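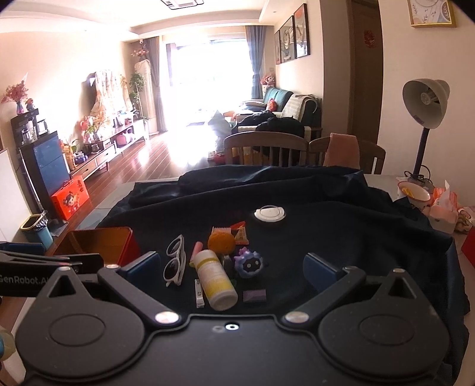 Hand-held grippers over a tabletop of small household items, with an open red box to the left.

Zirnico Reports That Half the Demonstrations Can Train a Tidying Robot as Well as the Full Set

CINDVILLE, September – Zirnico, a robotics research company based in Cindville, today released results from a study of how robots learn to clear cluttered tables in ordinary homes. The study found that a robot trained on 50 chosen demonstrations per home cleared test tables at the same rate as a robot trained on all 100 demonstrations recorded there.

The demonstrations were picked by a method the company calls Kaijage. It scores each recording by how much it adds to the ones already chosen, and it stops when the set reaches a size fixed in advance. The work was carried out with Grilen, a research group that studies manipulation of small objects.

Demonstrations for the study were recorded by people using hand-held grippers with cameras attached. A person works at a table with the gripper in hand, picking up items and putting them in a box, and the camera records the view from the tool. The recordings are then used to train a control policy for a robot arm fitted with a gripper of the same shape. No robot has to be in the home during recording.

Recording this way is fast, and the Zirnico team found that speed brought its own problem. People settle into habits. After the first several rounds at a table, most participants picked up the items in much the same order and from the same side. The later recordings were clean and usable, but many of them taught the policy very little it did not already have from the earlier ones.

Kaijage works on the approach to each object, meaning the short stretch of motion just before the fingers close. Each approach is reduced to a compact record of the gripper's angle, the finger opening and what stands close to the object on either side. A recording is kept when its approaches differ from those already in the set. Recordings that repeat earlier approaches are set aside, though they are not deleted and can be brought back if the set is made larger.

The method does not need labels for the objects. A bottle lying on its side and a pair of sunglasses resting on edge are treated only as shapes with space around them. According to the team, this made it possible to use everyday belongings without building a catalog first. Items in the study included packaged snacks, fruit, toys, grooming tools and other things people leave on a table.

Recording took place in 11 homes. Lighting was left as it was found, including bright windows behind the table, and furniture was not moved. Participants were asked to mix the items between rounds and to let them touch or overlap. They were given no instructions about which item to pick up first.

For testing, the team trained one policy on the full set from each home and a second on the set chosen by Kaijage. A third policy was trained on a set of the same size as the chosen one, drawn at random. All three were run on the same robot, with items laid out from the same reference photos. A table counted as cleared when every item was in the box and nothing had been dropped on the floor.

The policy trained on the chosen set matched the full-set policy in overall clearing rate. The randomly drawn set did worse than both, with most of its failures on thin objects lying flat and on objects pressed against a taller neighbor. Training time was also cut in half with the smaller set.

There were exceptions. In 2 of the homes, the full set still gave the better policy. Both had patterned table covers, and the team believes the method misjudged the space around some objects there and set aside recordings that should have been kept. A revised version of the scoring step is being tested on those recordings now, and its results are not part of this release.

The study has other limits. All of the tasks ended with items going into an open box, and the method has not been tried on drawers, lids or anything that needs to be opened first. Soft items such as cloth were left out. The robot tests were done in Zirnico's own test room in Cindville with the items laid out again on a table there, so the results do not show how the policies would perform in the homes where the recordings were made. Tasks that need two grippers at once were recorded in some sessions but were not scored.

Grilen will use the method in its next round of recording to decide when a session can end. Instead of asking for a fixed number of rounds, the software will check each new recording as it comes in and tell the participant when further rounds at that table are adding little. Zirnico expects this to shorten visits and allow more homes to be included in the same period.

The Kaijage scoring code and a written report on the study are available to research groups on request. The recordings themselves will not be released, as they show the inside of private homes. Zirnico will hold an online question session for researchers on Thursday at 2 p.m.

About Zirnico
Zirnico develops training methods for household robots. The company is based in Cindville and works with outside research groups on data collection and testing.

Media contact
Zirnico Press Office, Cindville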